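The April bed reset (or, how I came to love a white duvet)

I have been looking forward to writing this one for weeks! Autumn has finally turned up in Ledunwood, the mornings have that bite to them, and the light cotton blanket we've slept under since before Christmas has gone back up on the top shelf of the linen cupboard. Which means it's duvet season, and duvet season means I get to do my very favourite household job, the full bed reset. Everything off, everything aired, everything back on in the right order.

Jarrah thinks I'm mad. Jarrah would happily pull the covers up to roughly pillow height and call it done, and I did exactly that for most of my twenties, so I can't judge. But there's something about a properly made bed at the end of a cold day that makes me ridiculously happy, and I've had so many messages about the last bedroom post (hello to everyone who came over from the paint colour one!) that I thought I'd write down how I go about it.

A bit about the bed first, because a few of you asked. We went with an upholstered one in a brown-taupe colour, with those tall padded channels running up the headboard. I was nervous about it. I'd had my heart set on a grey, and then I saw the brown in person at Pearce and changed my mind on the spot. It's so much warmer! Our room gets a cool, bluish sort of light for a lot of the day, and all that white bedding could look like a hospital ward without something earthy behind it. I've kept the pillows plain cream for the same reason, plus one smaller one in a grey diamond lattice that I found in the sale basket at Brasta and refuse to part with.
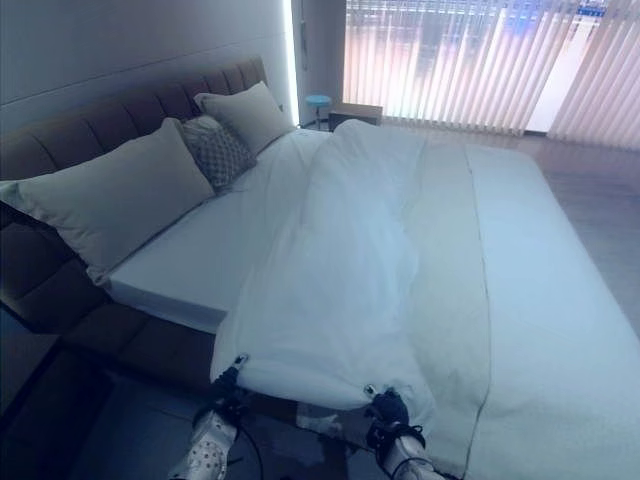 Now, the duvet itself. Ours is a Pernov, the middle weight, and it's a beauty, but it does have a habit of sliding down inside its cover until there's a great lump at the foot and nothing at all over your shoulders. My friend Mylene Cabanatuan taught me the trick for this, and I've used it ever since. Find the two corners at the foot end, get a good pinch of both the cover and the filling together, and hold on tight while you shake. Big slow shakes work better than little fast ones. I used to flap at it like I was putting out a fire and only ever made it worse.

Once the filling is sitting evenly, lay it down loosely and leave it alone for a bit. I go and put the kettle on. You can pull the worst of the ridges out towards the edges when you come back, but please don't feel you have to iron it on the bed (I've had a reader tell me she does this, and I'm in awe of her). A few creases are part of the charm. It's a bed, and somebody's going to be asleep in it in a few hours anyway.

Sheets get the same sort of treatment. I do the far corner first and the nearest one last, then run my forearm across the top to push everything flat. If you've got a deep mattress like ours, do check the depth on the packet before you buy. We had 3 lovely fitted sheets that popped off at the corners every single night, and they've since become drop sheets for painting, picnic rugs and one very good ghost costume.

And then the pillows, the fun bit! I always leave these until the end. A pillow that's been slept on all summer goes flat in the middle and fat at the ends, and a good plumping does wonders for it. Pick it up by a corner, let it hang so the filling drops, then turn it and do the same from the opposite corner. Give the sides a firm squash inwards, like you're playing an accordion. Two rounds is plenty for ours, although Jarrah's always wants a third. If yours folds in half and just stays there, it's time for a new one, sorry.

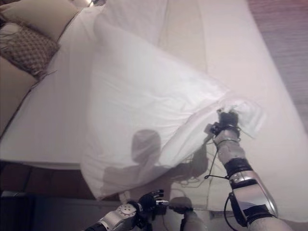
Where everything goes in the end

I've tried every arrangement going. For a while I had the pillows stacked flat in pairs, very neat, very hotel, and it looked wrong against those vertical channels. These days the big cream ones lean up against the headboard with the lattice one between them, and I don't fuss over the angles.

The duvet I fold back a little at the top so the bed can breathe during the day, and so it's easy to climb into at night with a book in one hand. If it's really cold I'll add the wool throw my nan left me, which weighs a tonne and smells faintly of cedar no matter how often I air it.

Next month I'm hoping to tackle the bedside tables. I've got my eye on a pair of lamps and Jarrah has his eye on the budget, so we'll see who gets there first. Let me know in the comments how you do your pillows, I really do want to hear!

Recent posts
Choosing a warm white for a cool room
Our linen cupboard, shelf by shelf
Soup for the first cold night
What I found in the Brasta sale basket
Three ways to fold a wool throw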